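News from the Hadgate Tile and Bath Club

Bathroom season is open!

If your inbox looks anything like ours, April is when everybody in Hadgate decides at once that the upstairs bathroom has to go. We had 114 questions from readers since the last issue (a record for us, and thank you, we read every one over a lot of coffee) and 62 of them were about floors. Floors! Last spring it was all faucets. So this month's item is mostly about what goes under your feet, with a bit on vanities at the end for those of you who wrote in about the old Karnent house.

The big question was gray. Are people still putting in gray? Yes, they are, and we think it can look wonderful, as long as you pick it in the right light. Horațiu Voicu has been laying tile in this town since before the bypass and he has one rule he repeats to every customer: take the sample home and leave it on the bathroom floor for two days. Look at it in the morning, look at it at night with the lamp on, look at it with a towel dropped next to it. A gray that seems soft and warm in a store can go blue as a swimming pool under a cold bulb. He once had a couple swap their whole order after the second evening, and they still send him a card at Christmas.

Marble patterns are the other favorite, and here we get a little excited, so bear with us. The printed ones have come such a long way! The thing to ask about is how many different faces there are in the pattern. If the answer is only a few, you'll start to spot the same vein over and over, and once you've seen it you will see it every time you brush your teeth. Open several boxes before anything gets stuck down, mix them up, and lay out a good patch dry. Turn some of them around. It takes an afternoon and it's the best afternoon you'll spend on the whole job.
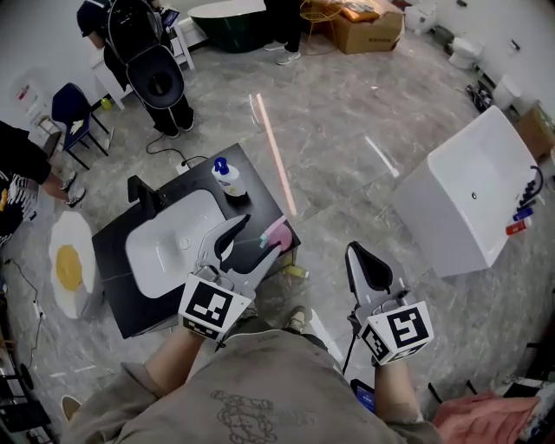 Gray marble-pattern floor tiles and a black vanity top at the showroom.

Grout got its own pile of letters. Our advice is to go one shade darker than you think you want, because pale grout in a family bathroom stays pale for maybe a month. Keep the joints narrow if the tiles allow it, and write down the name and number of the color somewhere you'll find it again. (Inside the cabinet door works well. Ours is there, in pencil, with the paint color under it.)

A few of you asked about heated floors. Sombat Thongdee put one into the small bathroom at his place on Wallance Street over the winter and he is thrilled — he says the dog has moved in. His quote for the mat and the thermostat came to $566, with the electrician on top of that, and he'd like everyone to know that you should take photos of the mat before it's covered up. If you ever want to drill for a toilet bracket or a door stop, you'll be very glad to have them.

Now, vanities. Dark tops are back in a big way, and we love them with a plain white basin. They do show dried water spots, more so if your water is hard like it is on the east side of town, so keep a cloth handy and wipe down after the morning rush. Measure the doorway and the turn on the stairs before you order anything in one piece. We heard from a reader on Văduva Lane whose new vanity spent almost 2 weeks in the dining room while they worked out how to get it around the landing. The door frame came off in the end. It looks great up there now!

Drawers beat doors, by the way. We will argue this one with anybody. You can see everything from above, nothing gets lost behind the pipe, and you don't end up kneeling on the floor with a flashlight looking for the cotton swabs.

Next month we're getting into showers: curbs, drains, and whether a glass panel is worth all that squeegee time. Send your questions by the last Friday of the month, and please put the room size in if you know it. Before-and-after stories are welcome too, even if you're still stuck at before.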